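Sorting project: pick from belt or from bins?

sunja_w
Posted Aug 31, 2018
Our club is doing the sorting task for the December showcase at Brirkura. Rules say each item gets placed in the correct bin, 8 items per run, 100 points max. We can have the belt running or stopped. Right now we keep it stopped and still lose points at the release. Is anyone else using two arms for this?

n_vaher
Two arms here too. What grip are you using on the cups? And how far are the bins from the rail? Post a picture if you have one.

sunja_w
Bins are under the near rail, side by side. I'm the one who set the layout, so blame me if it's bad. 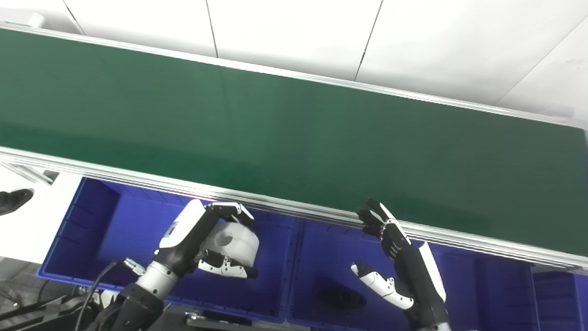

Left hand with the white piece over the left bin, right hand open.

The release height is a fixed number in our script right now. Amr wants to lower it by 50 mm.

n_vaher
I would move the bins out from under the rail. Your right hand is almost touching it. One bad wrist angle and you hit aluminum.

amr_elsayed
Same club as Sun-ja. We tried moving them out last week and the left arm had to reach back over its own cable. It was worse. I'd keep the bins and fix the height.

dyoh
Disagree with both. Height is not the problem if the fingers open at different times. We had that on our hand. Top fingers let go first, the lower ones pushed the cup, and it landed in the wrong bin. Open the lower ones first, slowly.

n_vaher
Lower ones first and it just tips forward. Did you test that on round parts?

dyoh
Yes, 11 runs, all round parts. Two tipped. Before that it was more than half.

Boknam
Coach for the Nistar team. Check the rule sheet, section on bins. You can move them but they have to stay fixed between runs, so pick a spot early. Also tape the corners, plastic bins slide.

sunja_w
Ok. Leaving the bins, taping them, and trying dyoh's finger order first. Amr gets his 50 mm after that. Will post scores.

amr_elsayed
I still think height first but fine.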